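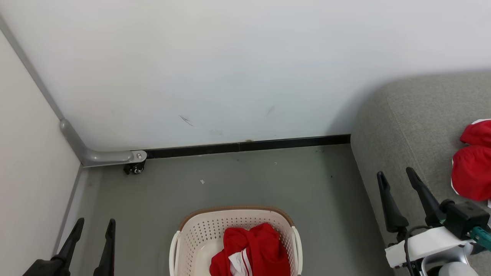 Chapter 10
Who Runs a City When Everyone Is Partly in Charge?

Zultolbridge has a mayor, a council of 16, and a downtown alliance that answers to neither. Ask residents who got the riverfront reopened and you will hear all three named, usually by their own employees.

This chapter looks at civic nonprofits: groups that recruit talent, host breakfasts, and now and then change a city's direction. We compare two of them. The Pralbridge Forum has 120 members and a long waiting list. Its rival in Brustia has no waiting list and, by most accounts, better coffee.

Before reading on, write down who you think holds power in your own town. Keep the page for Section 10.2.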